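A norma de arquivo e o custo da leitura

A discussão sobre formatos de arquivo nas instituições públicas concentra-se quase sempre na capacidade de armazenamento. É um critério secundário. O preço do disco desce de ano para ano; o preço da leitura, entendida como o trabalho necessário para abrir e interpretar um ficheiro antigo, sobe.

O arquivo municipal de Wotville migrou em fevereiro 1682 processos de obras para o sistema Drumovon. Em 163 deles, as plantas tinham sido gravadas num formato proprietário sem especificação publicada. A conversão destes consumiu mais horas do que a de todos os restantes. Wouter Visser, que assinou o relatório técnico, propôs que se deixasse de aceitar qualquer formato sem documentação aberta. A proposta foi recusada por onerar os requerentes.

Discordo da recusa. O encargo existe em qualquer dos casos e a única variável é quem o suporta e quando. Exportar um desenho na origem demora minutos. Reconstruí-lo passados vinte anos exige software extinto, licenças caducadas e um técnico que se lembre das unidades usadas.

Kalevi Hämäläinen defende uma solução intermédia: aceitar tudo, mas exigir uma cópia normalizada no prazo de 6 meses. Parece-me aplicável, desde que o prazo tenha sanção. Sem ela, a cópia não chega a ser entregue e o arquivo volta ao ponto de partida.

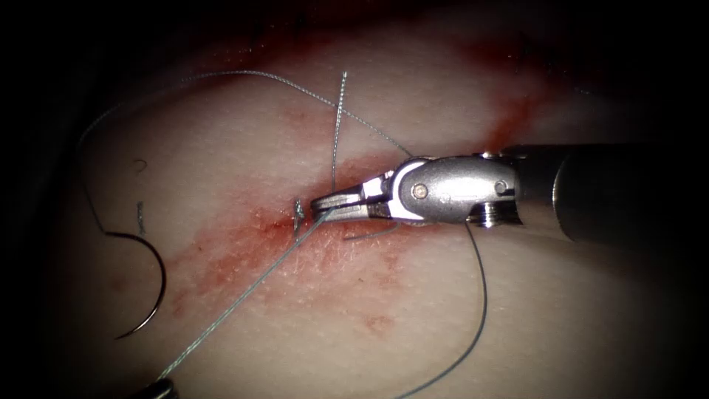
A sanção pode ser modesta. Bastaria suspender a emissão de certidões até à entrega da cópia.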